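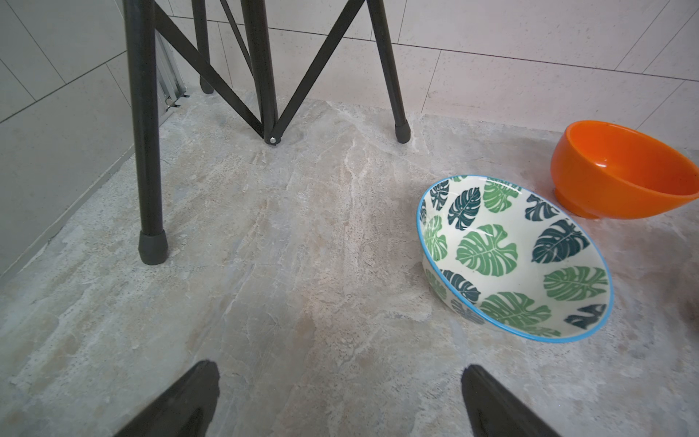 Demonstration gathering is the job of piling up examples for a robot to learn from, and I've spent most of my time at Stidstead doing it. One example is one try at a task, start to finish. I like odd starting positions - a bowl on its side, like the leafy one with the blue rim, makes a far richer example than one sitting flat. Our bowl set, called Gernska, holds 2,298 tries! 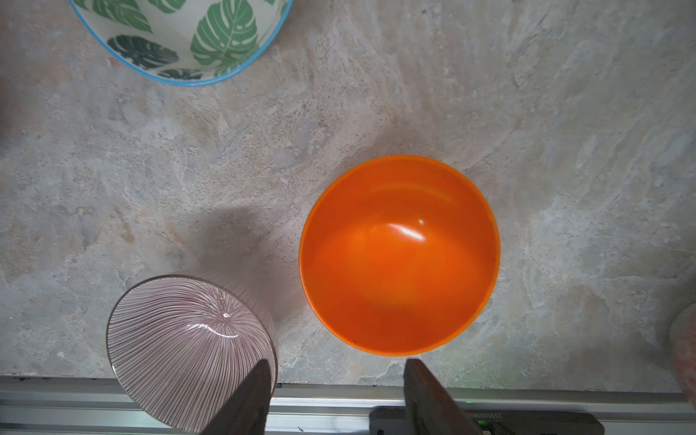

Leonora Enriquez wrote in to ask whether the fumbled tries get thrown out. We keep them, tagged, in a separate folder (she'd have us mix them in, and she may be right).

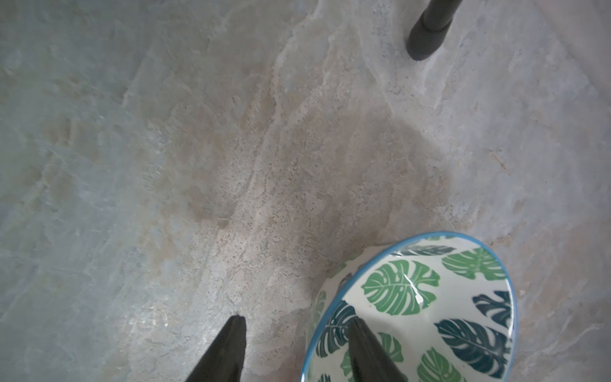 Variety matters more than most newcomers expect. We change the starting spots every 37 tries and write each change down. Printed dishes are handy too, and those green and teal leaves give the learner plenty of pattern to cope with on top of a veined floor.

Grasp style gets its own label, usually "rim" or "body."
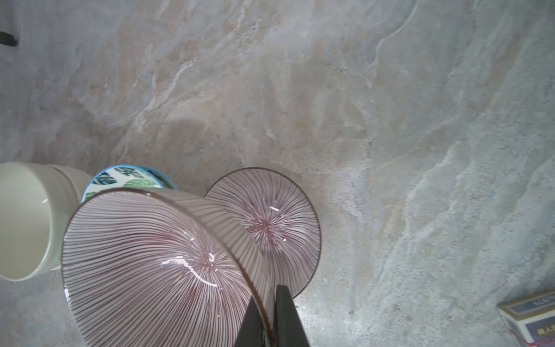
Rim grasps make up nearly half of Gernska, and they're my favorites to record. Maricel Lagman checks the labels every Tuesday, and a try with 2 wrong ones goes back in the queue.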